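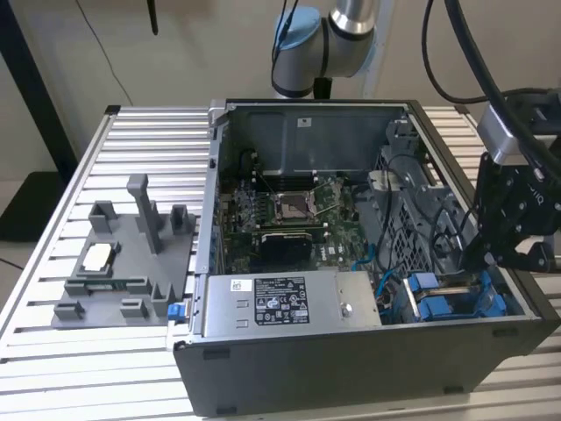

Week 3 is the one I look forward to all term, because we finally get the lids off! Up to now you've had diagrams and a lot of me waving my hands about, and tonight you'll have a real desktop tower to poke around in. Lay it on its side before you do anything else, the way the black Dell is lying, with the side panel off and the insides facing up at you. It's so much easier to read a computer from above, and nothing sags while you work on it. Notice how much room the power supply takes up in that case, nearly the full width of the lower half, and then notice the bright blue handles down in the corner by the drive cage. I love a coloured handle.

Before you touch anything

Power lead out of the wall, then out of the case. Hold the front button in for a few seconds. Wrist strap on and clipped to bare metal. Long sleeves up, lanyards off, drinks on the back bench please.

The power supply itself stays shut. We take it out whole, we look at the label, we put it back. There are parts in there that can hold a charge long after the lead is out.

Finding your way around

Start with the motherboard, the big board in the middle that everything else plugs into. From there, look for the CPU socket. It's a square metal frame with a thin lever across it, and on some of our practice machines there's no processor in it, so you can see right down to the contact area (look all you like, but keep fingers out, those contacts are very fine). Next to the socket are the memory slots, long and narrow, in a row. Then find the graphics card if your machine has one. The finned part is a heatsink, and fins are just a clever way of giving heat more surface to leave from.

Now follow a cable. Any cable! Pick one end, trace it to the other with a pencil, and write down what it joins. Students always tell me this is when the whole thing stops looking like spaghetti.

Reading the label

Copy the wattage and the output voltages from your power supply into the table on your worksheet. If your label says 1000 watts, check again, you may be reading a part number.

Taking out and putting back

Memory first: open the clips, lift straight up, lay it on the mat. Cards next, and remember the screw at the bracket. Drives last. Screws go in the tray in the order they came out. You have 60 minutes for the strip-down and 29 marks are riding on the worksheet, but a slow careful job beats a quick one every time.

For next week

Read the Kanamberg notes on storage, up to the end of the part on cabling. Bring your own screwdriver if you have a favourite. The Drimgate lab is open on Fri 20 July for anyone who wants another go, and the spare worksheets are in the tray beside the door.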